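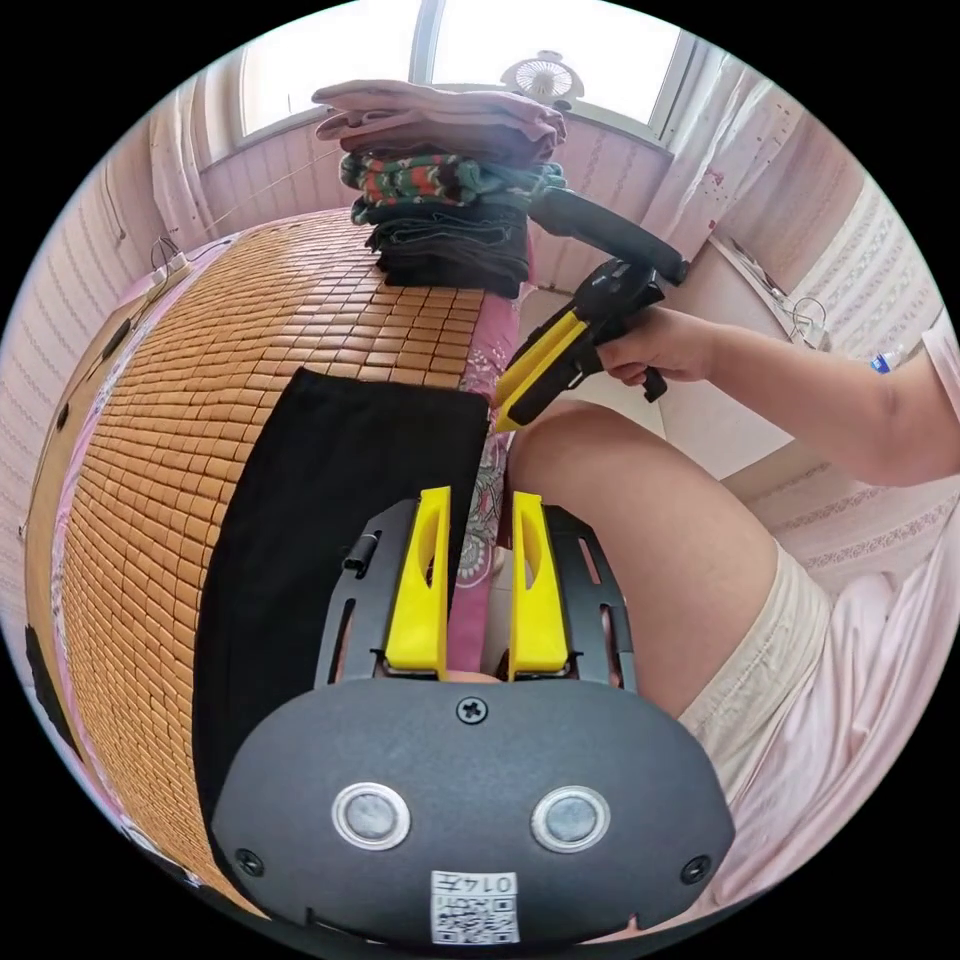 **Progress Report: Raltwood Household Textile Reuse Program**
Submitted to the Caron Fund, February 10, 2021

The program collects used clothing and bedding from homes in Raltwood and Trisham, sorts it, and passes it on to families referred by local agencies. This report covers the period since the second grant payment was received in September.

**Activity**

Collections were made from 174 households, and 348 bags were taken in at the Trisham depot. Garments suitable for wear were folded, sized, and shelved by type. Items beyond repair were sent to Roltent for recycling under the existing contract.

Demand for children's winter coats was higher than planned, and stock ran out twice. Adult summer clothing remains in good supply and is being held until spring.

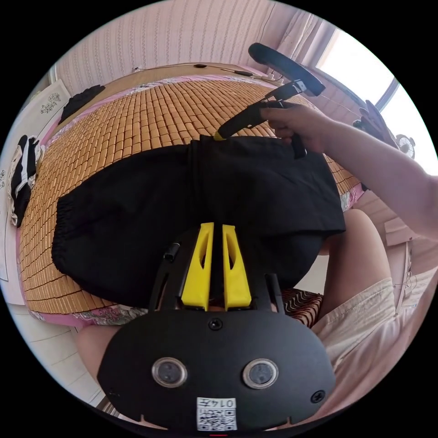 *Black shorts laid out on a bed.*

**Changes to the Work Plan**

The evening drop-off point in Raltwood closed when the lease on the building ended. Home collection was extended to the affected streets, and the added fuel cost was met from the travel budget. The mending class has been moved to the second half of the grant year.

**Budget**

Spending is within 5 percent of the approved plan. The program requests permission to move $300 from printing to storage shelving. No other changes are sought.

**Next Period**

Work will focus on the spring collection, a new agreement with Roltent, and a short survey of referring agencies. Survey results will be included in the final report.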